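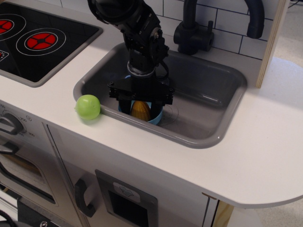

Sink end of our play kitchen, light blue bowl in the basin and the green ball on the bench beside it.

Play kitchen sink: how do I get the grime out from around the rim, and can they have real water in it?

Posted by tealeaf_tess, March 9, 2020

Hi all, long-time reader, hardly ever post. We've got a white Golent play kitchen that came to us second-hand in December, and it's been a massive hit. The cooking happens for maybe two minutes and then everything gets dumped in the sink to be "washed". Bowl, play food, the ball (the ball is a lime, or a cabbage, depending who you ask).

My trouble is the rim. It's a grey plastic basin set into a white benchtop, with a raised lip that goes all the way round, and where the lip meets the white there's a line of grey muck I can't shift. I've had a go with dish soap and a cloth, then baby wipes, then my thumbnail. It looks fine from across the room and awful up close. I don't want to scratch the basin because it's still nice and glossy.

Second thing. They've started asking for real water and I'm very tempted to say yes, at least in summer when we can drag the whole lot outside. There's a drain shape on the floor of the basin but it's only a circle in the plastic as far as I can tell, and the tap is just for show.

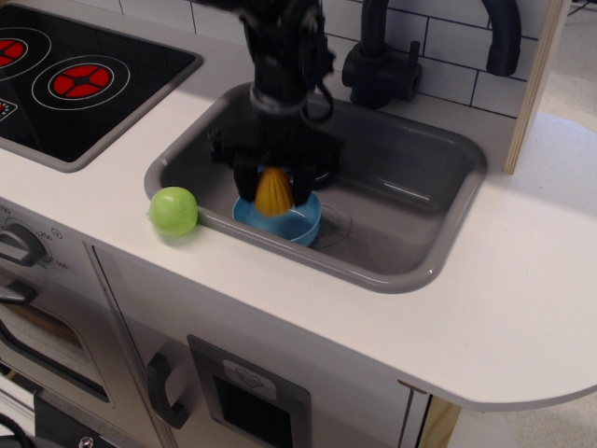 I'm mostly worried about what happens underneath. Our old one was a cheapie and the bench puffed up like a wet biscuit the first time someone tipped a cup of water on it, and I really don't want to do that to this one. I also haven't worked out whether the basin lifts out. I gave it a bit of a tug and lost my nerve.

Anyone got the same sort of kitchen? Thanks heaps!

muddyboots41

Toothbrush! An old soft one, not a new one, with bicarb mixed into a paste with a little water. Go along the join in short strokes, wipe with a damp cloth, then dry it properly straight after. Try it at the back near the tap first, so if it dulls the plastic you won't be looking at it every day. I did ours in three goes over a week and the line's gone apart from one corner, where I think it's old glue and not dirt at all.

Stay away from the scrubby side of the sponge. I used one on the bench of ours and there's a cloudy patch there for good now.

For the basin, have a look from underneath before you pull any harder. Empty out the cupboard, lie on the floor with a torch and see what's holding it. Ours had 4 little clips, and once they were pushed in the whole thing popped up. Yours might be screwed or glued though, so if you can't see clips I'd leave it where it is.

Golden_wattle_nan

no water. trust me. mine went mouldy

birchandbutter

I'd be a bit softer on the water question than the post before me, though I see where it's coming from! We let ours have water, with a rule that it stays in a bowl. The bowl sits in the sink, so the spills land in the basin and not on the bench. I fill it to just under halfway (a jug on the floor is asking for it) and a tea towel lives over the edge of the bench. When they're finished I tip the bowl out in the real sink, mop up whatever's in the bottom of the basin, and leave the cupboard underneath open overnight.

Your light blue bowl would do the job nicely by the look of it. Only put in the solid plastic food, and pull out anything hollow with a seam. Ours had a squeaky pear that held water for weeks and, well, it didn't smell like pear. I'd keep an eye on that ball for the same reason, give it a squeeze and see if anything dribbles out.

The edges of the bench are where ours started to go, mainly the front one, where little wet hands hang on. I ran a bead of clear bathroom silicone around the lip of the sink, let it cure outside for a couple of days with no kids near it, and we've had no swelling so far. Do the toothbrush clean first or you'll be sealing the grey in forever. If you do get the basin out, clean the hole edge too and silicone it when it goes back in.

tealeaf_tess

Oh brilliant, thank you! Bicarb tonight once they're in bed. I had a look with the torch and I can see something that could be clips, but there's a bracket in the way so I'm leaving it in. Bowl of water on the weekend if it's warm. The squeaky food has already been moved to the bath.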